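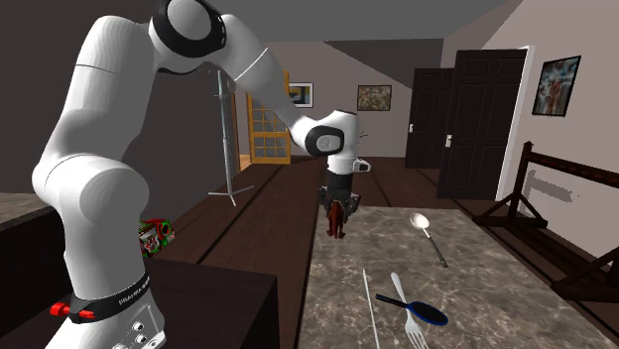 Recording Remote-Control Demonstrations in a Simulated Room

Guides > Simulation > Teleoperation > Recording your first set

September
By the Okton documentation desk

This page covers recording demonstrations for a countertop pick task with a simulated Franka arm, driven by hand from a 3D mouse or a VR controller. It assumes Okton is installed and that you can already load a room and move the arm. If you can't, do the setup guide first.

You will need one free afternoon. A set of 60 good demonstrations is enough to train a first policy on a single object. Mixed objects take more.

1. Load the room

Open the Besson room pack and pick any room with a long counter. The pack has the marble counter along a railing, paneled doors, paintings on the walls and other furnishings that have nothing to do with the task. Leave them in. A policy trained in a bare room tends to fall apart the first time a door shows up behind the arm.

Check that the arm can reach the far end of the counter without locking its elbow. If it can't, move the base. Don't move the counter, or the object placement file will no longer match.

2. Scatter the objects

Run the scatter tool with the utensil list. You should get things like a spoon, a fork and a fly swatter lying flat at different angles. Some will cross over each other. That is fine as long as the target can be gripped without dragging something else along.

Thin items are the hard ones. A stick near the edge of the counter is easy to knock off, and the physics engine will sometimes let a finger pass through it. If you see that happen, set the substep count to 4 and reload.

3. Set the controller

Start with the translation speed low. Most people set it too high and then spend the session correcting overshoot, and the policy learns the overshoot too.

Map the gripper to a button you have to hold down. With a toggle, you lose track of its state and end up with recordings where the hand closes on air.

Switch the view to the one the policy will see. It is harder to judge depth this way, especially when the gripper is over the back of the counter and far from the camera. Do it anyway. If you rely on a second view to line up a grasp, you are using information the policy won't have.

4. Record

Press R to start. Wait a moment, then move.

Bring the hand in above the object, stop, rotate the wrist, then go straight down. Close the fingers and pause before lifting. Lift straight up until the object is clear of everything on the counter, and only then start moving sideways. Objects with an odd shape will hang unevenly from the fingers, so give them extra height.

Press R again to end. Press X to throw the take away.

Throw away any take where you:

- bumped another object hard enough to move it
- let go and gripped again
- sat still for a long time deciding what to do
- ran the arm into a joint limit

Small wobbles are OK. Keep those.

5. Check the takes

Open the set in Dastolard and play each one back at double speed. Look at the gripper trace under the video. It should drop once, stay closed, and open at the end. Two drops means a regrasp you forgot to delete.

Takes longer than 2,000 steps should be cut or redone. In our own last set we kept 83 takes, and the long ones we left in were the ones the policy copied worst.

6. Export

Choose Export, then Senden format. Tick "include failed grasps" only if your training code knows how to use them. The exporter writes one file per take plus an index. Keep the placement file in the same folder. Without it you can't replay the takes in a different room.

Known problems

The 3D mouse drifts if it is unplugged during a session. Restart Okton after plugging it back in.

On some graphics cards the shadows flicker near the railing. The recorded joint data is not affected, but the camera frames are. Turn soft shadows off before you record, and keep them off for the whole set.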